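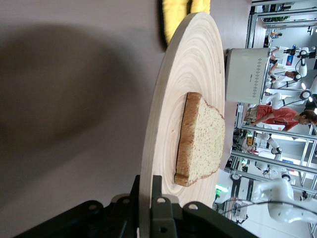
Visit report: Lellinau battery refurbishing centre, Wendville

Arrival and sign-in

The centre opens its workshop to trade visitors twice a year. I attended the October session, which started at 2 pm. Sign-in was at the side entrance on the loading dock. Phones had to be declared and batteries over 80 per cent charge were noted on the form. Senthil Naidu, who runs the floor, led the group.

Intake

Handsets and laptops arrive in grey totes, sorted by model family. Each unit is scanned, weighed and checked for swelling with a flat gauge. Swollen packs go straight to a sand-lined steel cabinet and are not opened on site. The centre took in 266 laptops in the month before our visit. Phone volumes were not given.

Removal and testing

Adhesive is softened on a heated plate set to the value on the model card. Technicians use nylon picks only; metal spudgers are kept for shield cans. Removed cells are discharged, rested overnight and cycled on a Drukden rack with 7 independent channels. The pass mark for resale is a measured capacity above the grade printed on the job sheet. Packs with more than 800 recorded cycles are recycled whatever the test result.

Fernanda Peixoto demonstrated a laptop pack swap. The two steps she spent longest on were reseating the ribbon connector and resetting the fuel gauge. She runs a full charge and discharge before the machine is released, and the log is stapled to the invoice.

Questions

Arnar Egilsson asked about glued phone packs with torn pull tabs. The answer was isopropyl alcohol from a syringe, a two-minute wait, then a card worked in from the long side. Third-party cells that trigger a service message are still fitted, but the customer signs for it first.

Notes for our shop

The discharge step before storage is worth copying. Our current rack has no per-channel cut-off and would need replacing. I have asked Naidu for the intake form and the gauge supplier.

Parking is on the street only. The tour finished at 4:15 pm.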